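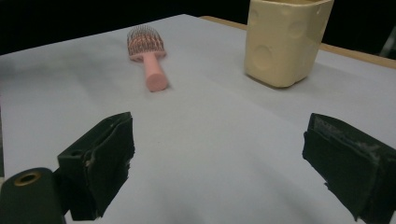

Brush and Cup: our term project report
Fionnuala Doherty, for the Londov team

When our group picked a topic I was pushing for a line follower, and I lost the vote, so I spent most of the term holding a gripper over a table instead. I'm glad I lost (don't tell the others). Our project was called Hinell, and the idea was to collect a pile of short recordings of people tidying household things by hand, then see if a small model could learn the motions from them.

We kept the objects simple. The hairbrush and the cup made the final list because they're so different to grab. A brush wants to be taken by the handle, and a cup wants to be taken by the wall or across the body, and you have to decide which before you get close. I got that wrong a lot in the first week! My wrist would come in at a brush angle and then I'd be stuck trying to twist around halfway.

Every recording started with the two things laid out a bit differently. Some days the handle faced me, some days the bristles did. We got through 154 recordings by the end of October, and threw out 30 of those, mostly mine, for stopping too early or bumping the table.
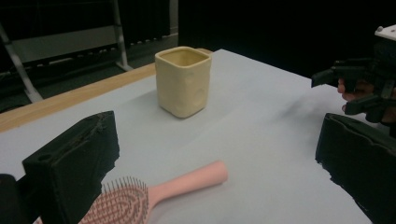

Two grippers at the table, with the brush handle pointing away from the near one.

Working in pairs was the part I enjoyed most and also the part that went sideways most often. We tried calling out "mine" and "yours" and that lasted maybe one Friday afternoon before we switched to agreeing on the order beforehand. Much calmer. The person on the cup goes second, and waits with their gripper up until the brush is done.

As for the model, well, it learned the brush far better than the cup. On our last test it picked up the brush by the handle in more than half the tries, but with the cup it kept closing too high and catching only the rim. I think we gave it too few starts with the cup turned on its corner – the sides are flat-ish and it matters which way they face. We only worked that out when we went back through the logs, and by then we had 2 sessions left.

If we get the bench again next term I'd like to add 5 more objects, nothing fancy, and redo all the cup recordings with a proper plan for the angles. I'd also label the files on the day, every day. Sorting them at the end took me a whole weekend and I'm still finding ones called "test new new".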